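Skuvska, by way of a very long January

8/9/20

I finally finished Skuvska, the mystery from Koubek Press that I bought back in January and then carried from room to room for months. It runs 316 pages, and I read the last 80 or so in one sitting with my dinner going cold next to me. So yes, I liked it! But I have a few complaints too.

The setup is simple. A woman comes home to a river town called Skuvska to empty her late father's print shop, and in the back of a drawer she finds an order book from the year of the flood. Half the town seems to want it. Her father never said a word about it while he was alive, and the old man who runs the ferry on the Aller won't look her in the eye once he hears she has it.

The first 2 chapters are slow, I'll warn you. There's a lot of unpacking boxes, and a whole argument over a bus timetable that I kept expecting to matter later (it doesn't). Stick with it. Once she starts knocking on doors the book wakes up, and the neighbors are a treat – nosy, funny, and every one of them lying about something small.

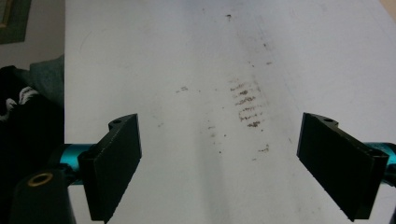
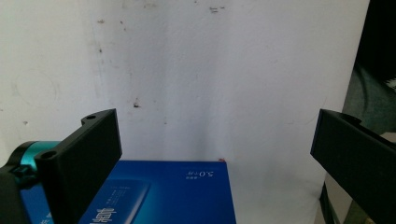
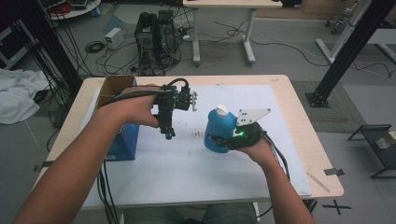 What really got me was the order book itself. Most of the ink has run, and she spends night after night trying to work out which customer paid for what. The way it's described, I pictured the page a lot like the short brown streaks in the first photo, stacked up in uneven rows on all that white, close enough to writing that you want to lean in and read them. I caught myself guessing at the missing lines right along with her. The answer comes on page 236, and I had it completely wrong.

Now the complaints. The romance with the guy from the Lusoser hotel could be lifted out and I wouldn't miss it. He's nice, he cooks, he leaves. Also, 3 different people overhear a key conversation through an open window, and by the third I was talking back to the book. The print in the paperback is small, too, so bring your reading glasses if you use them.

The ending is quieter than I wanted. There's no big showdown, just two people on the ferry and one question, and I was a bit annoyed when I closed the book. Then I thought about it all through the next day, so I guess it worked on me. Four stars, and I'm lending my copy to my sister this week.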